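Skip to list archive

We use cookies to keep you signed in to the archive. By continuing to browse you accept this. OK / Settings

Re: Which order for a first-time viewer?
Posted by Damian Haslinger on Monday, April 15, 2024

Hi everybody,

Paraschiva Vasiliu wrote:

> My nephew is 12 and has finally agreed to watch Skekarby with me,
> after years of me humming the theme music at him. I have the whole
> run on disc, plus the Jindthorpe miniseries. Do I start him with the
> pilot like we all had to, or skip to the good stuff? My sister says
> he'll walk out during the harbor episode. Also, does the miniseries
> go before or after season two? I've seen people argue for both.
>
> Paraschiva

Oh, I love this question, and I have opinions! I've now dragged 3 separate people through the whole show (my wife, my brother-in-law and a guy from work who was only supposed to be borrowing a ladder), so I've tried a few different orders and made most of the mistakes already.

First off, your sister is right about the harbor episode. It's forty-some minutes of people standing on a dock talking about shipping permits, and I say that as a person who owns the dock model kit. When it first ran I was in college and we had one TV on the whole floor, and by the second commercial break there were two of us left in the room. The other one was asleep. I'd skip it and tell him what happens, because all he needs is that Captain Rusu took the blame for the lost convoy and that she kept the key. It comes up again maybe twice.

The pilot, though, I would keep. I know it's slow and I know the uniforms are that awful mustard color, but the last ten minutes are still some of the best television I've ever seen, and when Rusu comes back through the airlock in the finale it doesn't hit the same if you never saw her leave. My wife skipped the pilot and she just sort of shrugged at that part. I'm still not over it.

So this is what I'd do for a 12-year-old, going by what worked with my own crew.

1. Pilot, both halves, on the same night. Don't let him go to bed in between! The first half ends on a guy reading a letter and it's a terrible place to stop.

2. Straight to "The Diltham Signal." It's got the chase and the funny robot and the first time you see the Weavers, and it was the one that hooked my brother-in-law, who claims not to like anything with spaceships in it. If he's not asking for another one after that, he may be a lost cause.

3. The rest of season one in broadcast order, minus the harbor episode and minus the clip show. We did two a night around the dinner table with a laptop propped up on a stack of cookbooks, and that was plenty. Any more than that and they all start to run together.
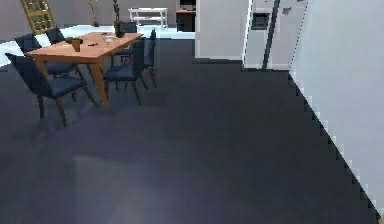

4. Season two, all of it, no skipping. Yes, even the courtroom one. I used to hate the courtroom one and then I watched it again last winter and cried like a baby at the testimony, so who knows, maybe I'm just getting old.

5. Then the Jindthorpe miniseries. I know there are people on this list who swear by watching it before season two, and on paper they have a point, as it's set earlier. But it gives away who the Archivist is in the very first episode, and it does it so casually – it's just a line over breakfast – that you'd feel robbed later on. Air order or nothing on that one. I'll fight anybody about this (in a friendly way, in the parking lot, at the May meetup).

6. The finale, with snacks, and with the phones in another room.

One more thing on the discs. If yours is the older set with the blue spine, two of the season one episodes are swapped on the third disc. The menu says one thing and it plays the other. It drove me nuts until somebody here pointed it out. You want the one that opens in the snow to come second. The later set fixed that, but they also cut the little "previously on" bits, which I miss, so pick your poison.

Also, does he like to read? The tie-in novels are mostly pretty bad, but there's one about the Weavers' home world that I must have read 17 times when I was his age, and I've got a spare paperback with the cover half off. Happy to stick it in the mail if you send me your address off-list. I'd do it for anybody who's getting a kid into this show. I paid a quarter for it at a yard sale, so please don't send me money.

Let us know how the pilot goes! And if he figures out the thing with the mirrors before you do, don't feel bad. My wife got it in the first scene and then had the nerve to keep quiet about it for two whole seasons.

Damian

(still looking for the 1000-piece Skekarby puzzle, complete, box can be trashed)

Get the list digest in your inbox once a week. Enter your email address to subscribe. You can unsubscribe at any time.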